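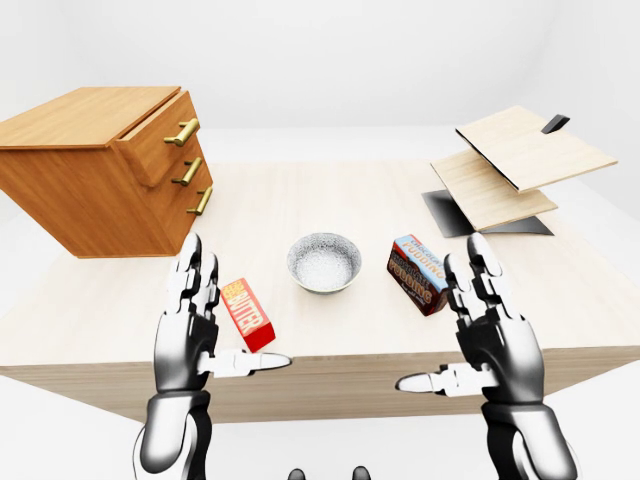
Home Browse Ask Tags Log in

Getting a Year 8 class to stop emailing me their spreadsheets

Kavitha Kulkarni
I teach computing to 131 kids and every one of them sends homework as an attachment called "Book1". We have Loltimell for submissions, which they treat as a rumour. Any way to enforce it without marking the whole cohort at zero?

Adom Nutsugah
Set an auto-reply saying attachments aren't marked, then don't mark them. I caved 3 times in my first year and the kids organised their lives around it. Put the Loltimell link at the top of the task sheet in a colour that offends you. Mine took 14 school days to come round, apart from one lad who posted me a printout.

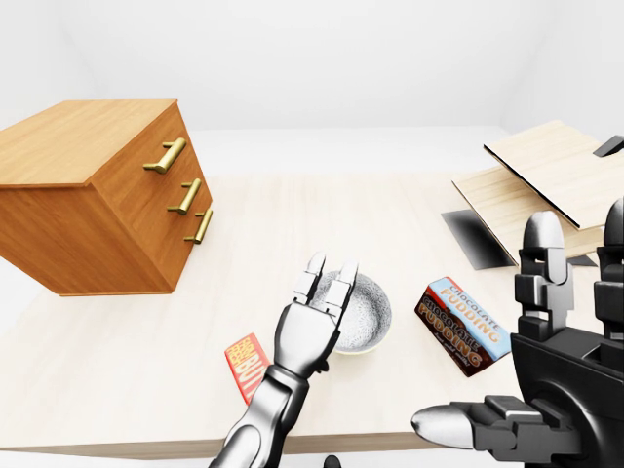

Table with three-drawer cabinet

File names: make the name worth one mark out of 25. They'll argue harder for that mark than for the other 24.

Ketsara Yensuk
We use Zuvham and it's the same there.

Raghavendra Varghese
Check they can log in first. Half of mine had forgotten their passwords in June and were too proud to say so. A reset list from the office fixed more than my speech did, and it was quite a good speech.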